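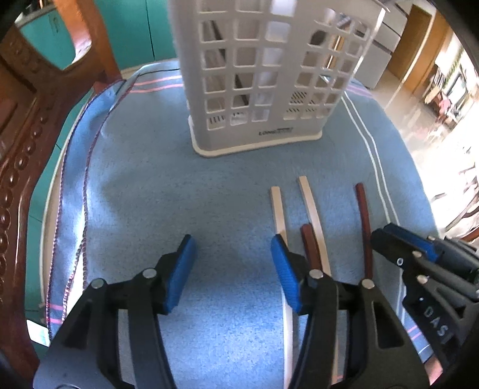 生活技術史概論 第5回 配布資料
「乾かす」の歴史 洗うことの陰に隠れた仕事

前回の積み残しから始めます。石鹸の話が長引いて、すすぎの途中で終わってしまいました。すすぎの残りは教科書の第3章を各自で読んでください。読まなくても今日の話は分かりますが、試験には出ます。

1. なぜ「乾かす」には歴史書がないのか

図書館で「洗濯」を引くと棚がひとつ埋まります。「乾燥」を引くと、出てくるのは木材と穀物と肌の悩みです。家の中で布や食器を乾かすという行為は、洗う行為の後ろにくっついた余白のように扱われてきました。

理由はいくつか考えられますが、いちばん大きいのは、乾かしている間、人間が何もしていないように見えることでしょう。洗う人は絵になります。川辺で布を叩く女性の絵はいくらでもあるのに、干した布が乾くのを待っている人の絵はなかなか見つかりません。待っている人は、絵の中ではたいてい別の仕事をさせられています。

ところが家事日記の類を読むと、書き手が気にしているのは洗うことより乾くことのほうです。「雨。乾かず」「また雨。乾かず」「曇り。袖口のみ乾かず」。文学的価値はともかく、史料としては大変ありがたい記述です。この講義では、こういう愚痴を一級史料として扱います。

2. 蒸発についての最低限

理科の復習を少しだけ。文系の学生が顔を伏せるのは毎年のことなので、気にせず進めます。

水が蒸発する速さは、主に温度、湿度、風、表面積で決まります。家事の工夫はほぼすべて、このどれかをいじっています。竿に広げて干すのは表面積、軒下の風通しを選ぶのは風、火鉢のそばに寄せるのは温度です。湿度だけは長いあいだ人間の手に負えませんでした。除湿機の登場まで、人は湿度に対しては空を見て文句を言うくらいしかできなかったわけです。

もうひとつ覚えておいてほしいのが、蒸発の前に「水を切る」段階があることです。絞る、振る、立てかける、伏せる。液体のまま追い出せる水を追い出しておけば、蒸発させる分は少なくて済みます。脱水機も水切りかごも、この前半戦の道具です。この区別は期末の論述で毎回使えます。毎回、使わない人がいます。

3. 拭く派と置く派

食器の話に移ります。洗った皿を布で拭くか、かごに置いて自然に乾かすか。これは家庭内の静かな宗教戦争で、教員も巻き込まれたくないのですが、避けて通ると今日の講義が半分になってしまいます。

拭く派の言い分は、早く片づく、水の跡が残らない、台所が広く使える、というものです。置く派の言い分は、布が清潔とは限らない、手間が減る、というもの。どちらも正しく、どちらも相手の家に泊まったときだけ黙っています。

歴史的には、拭く派に長く分がありました。水切り用の場所を常設できる台所は、ぜいたくだったからです。狭い調理場では、食器は洗ったそばから棚に戻さないと次の作業ができません。置く派が勢力を伸ばすには、流しの脇に空間があり、錆びにくく軽いかごが安く手に入る必要がありました。

参考文献に挙げたアニコー・ガールの論文は、この変化を集合住宅の間取り図から追ったものです。ガールは127枚の図面を調べ、流しの左右どちらに余地があるかをひたすら記録しました。結論よりも脚注が面白い論文で、なかでも流しの左側に壁がある家の住人の手紙は、ぜひ読んでください。右利きの設計者に対する静かな恨みが、便箋2枚にわたって続きます。

4. 布という矛盾した道具

水を拭き取る布は、拭き取った水を抱えます。つまり布で乾かすというのは、水を食器や体から布へ引っ越しさせているだけで、問題は布のほうに移ります。次に布を乾かさなければなりません。乾かす仕事は消えずに場所を変える。これを本講義では「湿りの転居」と呼びます。学会では通じませんので、他の先生のレポートには書かないように。

タオル地、つまり表面に輪状の糸を立てたパイル織物は、この引っ越し先としてよくできています。輪が表面積を稼ぎ、水を素早く受け取ります。ただし厚みがあるので、広げて風を当てないとなかなか乾きません。吸う力と乾く速さはしばしば綱引きになり、手ぬぐいはその綱を反対側から引いている布です。薄く、吸う量は控えめで、そのかわり驚くほど早く乾きます。手ぬぐいの端が縫われていないのも、縫い目に水がたまらないという利点で説明されることがあります。ほつれに関する苦情は、この説明の中ではあまり取り上げられません。

ラドミル・ソフティッチは、布の選択は気候より収納で決まると主張しています。乾きにくい厚手の布でも、枚数を多く持てる家では困りません。乾く前に次の1枚を出せばよいからです。逆に枚数の少ない家では、乾く速さが切実な問題になります。私はこの説におおむね賛成ですが、梅雨を一度も経験せずに書かれた文章だという印象はぬぐえません。

5. 事例 ストゥムホルム団地の乾燥室

共同の乾燥室を持つ集合住宅の例として、ストゥムホルム団地を取り上げます。地下に洗濯室と乾燥室があり、住民は予約表に名前を書いて使っていました。

設計者の想定では、洗濯と乾燥にはそれぞれ同じ長さの枠があれば足りるはずでした。しかし洗濯は機械の都合で終わり、乾燥は布の都合で終わります。毛布を持ち込んだ家があれば、次の家の枠が始まっても毛布はまだ湿っている。その毛布を動かしてよいか、という問いをめぐって、残された書き込みだけで小さな冊子ができています。

ハイケ・シュテッカーがこの予約表の余白を書き起こしています。いくつか訳しておきます。

「31番の方へ。シーツはあなたの扉の前に置きました。畳んであります」
「31番です。畳み方が違います」
「窓を閉めた人は名乗り出てください」
「窓を開けた人こそ名乗り出てください」

シュテッカーはここから、乾燥をめぐる争いの多くは時間の見積もりの食い違いであると論じます。洗い終わりは誰の目にも明らかですが、「乾いた」は人によって違うのです。袖口に触れて冷たければまだだと言う人もいれば、しずくが落ちなければもう乾いたと言う人もいます。ちなみに私の家では後者が多数派で、私は少数派です。

6. 「乾いた」を測る

乾いた状態をどう決めるかは、産業の側では早くから問題になっていました。繊維は重さで取引されることがあり、湿った糸を売れば水を糸の値段で売れてしまいます。そこで標準の水分率を定め、それに基づいて重さを換算する仕組みができました。完全に水分のない綿というのは日常にはまず存在せず、乾いた綿のシャツも空気中の湿気と釣り合うだけの水を含んでいます。

つまり私たちが「乾いた」と呼んでいるのは、水がないことではなく、周りの空気と折り合いがついた状態です。梅雨どきに、乾いたはずの服がなんとなく湿っぽいのはこのためで、洗濯した人の責任ではありません。家庭内で引用してかまいませんが、効果は保証しません。

家庭で使われてきた判定法には、手の甲で触れる、頬に当てる、匂いをかぐ、などがあります。湿った布が冷たく感じられるのは、蒸発に熱を奪われるためと、水が熱をよく伝えるためです。人間の皮膚には湿り気そのものを感じる専用の受容器は見つかっておらず、冷たさや触り心地から推し量っているとされています。干してあるものが冷えているのか湿っているのか、冬の夕方に判断できなくなるのはそのせいです。

7. 乾燥機と、失われた待ち時間

最後に機械乾燥に触れます。詳しくは次々回に扱うので、今日は論点だけ置いておきます。

乾燥機は天気から家事を切り離しました。これは大変な変化で、前に引いた「雨。乾かず」という日記は書かれなくなります。史料の減少という点では痛恨の出来事です。一方で、天気という言い訳も消えました。雨なら洗わなくてよかった日にも、洗えるようになってしまったのです。家事の機械が労働を減らしたのか、求められる水準を上げただけなのかという議論は、第2回で扱ったとおりです。第2回を欠席した人は、出席した人から借りたノートの質を各自で評価してください。

ガウラヴ・ウパディヤイの聞き書きには、乾燥機を買ったあとも晴れた日には外に干す人が多く出てきます。理由を聞かれると、電気代、布の傷み、日の匂い、とさまざまに答えるのですが、ある女性は「干していると隣と話せるから」と答えています。待ち時間は何も生まない時間に見えますが、この人にとってはそこに別の用事が入っていました。

課題

自宅または下宿で、ものを乾かしている場所をひとつ選び、次の点を含めて1200字以内で書いてください。
・その場所は、もともと乾かすための場所か
・水を切る段階と蒸発させる段階は、どこで分かれているか
・「乾いた」と判断するのは誰で、根拠は何か
・湿りはどこへ転居したか

浴室の扉の上に掛けっぱなしのバスタオルも立派な対象です。昨年は椅子の背を選んだ人が多く、読むほうは少々飽きました。椅子の背を選ぶ場合は、覚悟を持って書いてください。同居人への聞き取りを行う場合は、事前に同意を得ること。聞き取りが口論に発展した場合は、口論も記録すること。

参考文献(いずれも研究室前の棚にあります。持ち出したら戻してください)
アニコー・ガール「流しの左と右」
ラドミル・ソフティッチ「布は何枚あれば足りるか」
ハイケ・シュテッカー「予約表の余白」
ガウラヴ・ウパディヤイ「干し場の聞き書き」

次回は「しまう」です。畳み方の実習をするので、手ぬぐいかタオルを1枚持ってきてください。乾いたものに限ります。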